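Dakora Extends Evening Hours at Adult Learning Center

The Dakora Adult Learning Center will extend its evening hours beginning in April, the center's governing board has announced. Classrooms and study areas will remain open until 9:30 p.m., an increase of 90 minutes over the present schedule.

The decision follows a review of enrollment carried out over the winter term. The review found that 318 adults were registered for evening courses, and that demand was strongest among residents who work daytime shifts in the Diker and Srisuk districts. Several courses had waiting lists before the term began.

"Many of our learners come to us straight from work and have had very little time to settle in before class," said Kiran Upadhyay, director of the center. "The later closing time will allow us to start some courses at 7:30 and still teach a full session."
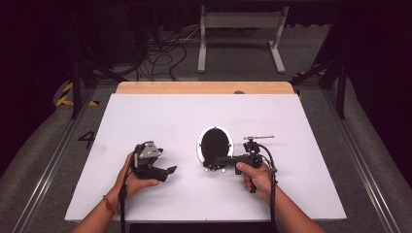

Under the new schedule, the center will offer 25 evening courses, including four that have not been taught there before. The additions are bookkeeping, conversational Spanish, basic home repair and a preparatory course for the high school equivalency test. Class size will be limited to 21.

Course fees will remain at their current level through the end of the spring term. Residents who receive housing or food assistance may apply for a reduced fee at the front office. Proof of address is required at registration.

Mamta Thakur, who oversees student services, said the center had also asked the city to review bus service on Vasex Avenue, where the last northbound bus now leaves at 9:15 p.m. A reply is expected before the new hours take effect.

Registration will open at 8 a.m. on the first working day of the month. Current students may register by telephone. New students must apply in person and should bring a photo ID.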